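Plevisside Reading

The Plevisside Reading is a customary procedure in the regional assembly of Sorance, in which a government policy statement is read aloud in full, in every working language of the chamber, before members are allowed to debate it.

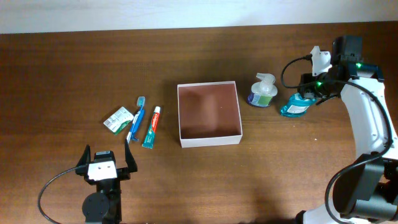
It takes its name from the harbour town of Plevisside, where the assembly sat during its early years and where the custom first took hold, more or less by habit, well before anyone thought to write it into the standing orders. Older members still speak of "going down to Plevisside" when they mean sitting through a long afternoon of translated text, although the chamber moved inland many years ago and the old hall is now a public library with a rather good tearoom.

Background

The first assembly had nine working languages and very little money for printing. Statements from the premier's office arrived in one language only, usually late in the evening, and members who didn't read it well depended on whichever colleague happened to be sitting beside them. By all accounts these whispered renderings were generous in spirit and uneven in quality. One dispute over harbour dues dragged on through most of a winter on the strength of a verb that half the chamber had heard as a promise and the other half as a hope.

The remedy was a simple one. The clerk of the day asked that each translation be spoken from the front of the hall, slowly, so that any member who knew two of the languages could raise a hand if something seemed amiss. The raised hand is still the proper signal, and a member who calls out instead will be gently told off by the chair.

Procedure

A Reading opens with the source text, followed by the remaining languages in an order drawn by lot. Each reader stands at the lectern alone. No member may leave while a language is being read, though it's perfectly acceptable to come and go between them, and the corridor outside tends to be a lively place at those moments.

When a hand goes up, the reader finishes the sentence and stops. The member states the difficulty, the translators confer, and the wording is either kept or changed on the spot. Changes are entered in a bound book known as the Green Margin, after the colour of the ink used in the original volumes. The longest Reading on record ran to 107 pages of source text and was spread over several sittings, with a break for a colleague's funeral.

The Bermúdez rule

The best-known refinement is the Bermúdez rule, named for the clerk who drafted it. It provides that a sentence challenged in three or more languages is presumed to be faulty in the original, and must go back to the premier's office to be rewritten. Governments of every stripe have grumbled about this. Supporters say it has done more for plain writing in Sorance than any style guide, and it's certainly true that policy statements became a good deal shorter once the rule was adopted.

The translators

Translation is carried out by a small permanent office attached to the clerk's department. Its members are public servants, barred from party membership, and by tradition they're thanked by name at the close of each session. The office looks after a glossary of 4,000 agreed terms, covering everything from fisheries law to the polite forms of address, and revises it each May.

Yuzhen Bai, who headed the office for much of its modern history, is generally credited with opening its work to the public. She introduced the evening talks at which translators explain how they settled a difficult passage, and her collected talks were published by Evetti under the title A Hand in the Air. In it she describes the Reading fondly as "the only part of politics where you're thanked for interrupting."

Criticism and reform

Critics have long argued that the Reading is slow and a touch theatrical, given that printed translations now reach members well ahead of the sitting. A reform proposal put forward by the opposition would have limited each language to 60 minutes, with the rest taken as read. It was defeated after members from the smaller language communities pointed out, with some feeling, that theirs were the texts most likely to need the extra time.

A compromise allows purely technical annexes to be tabled without being spoken. What counts as purely technical is, naturally enough, the subject of regular argument.

See also: Green Margin; Standing orders of the Sorance assembly; Languages of Sorance

Last edited Jan 4, 2026

Comments (3)

harbourlight
Lovely to see an article on this at last. My gran used to take her knitting up to the public gallery and follow along in two languages. Might be worth adding that visitors can't raise a hand, much as she wanted to!

T. in the back row
Is the Green Margin open to the public? I'd like to look up the harbour dues business for a family history and can't tell from this where the early volumes are kept.

marginalia
You can ask for them at the clerk's department, but give them plenty of notice. The early ones are fragile and you'll be reading in a supervised room. Bring a pencil, they won't let you in with a pen.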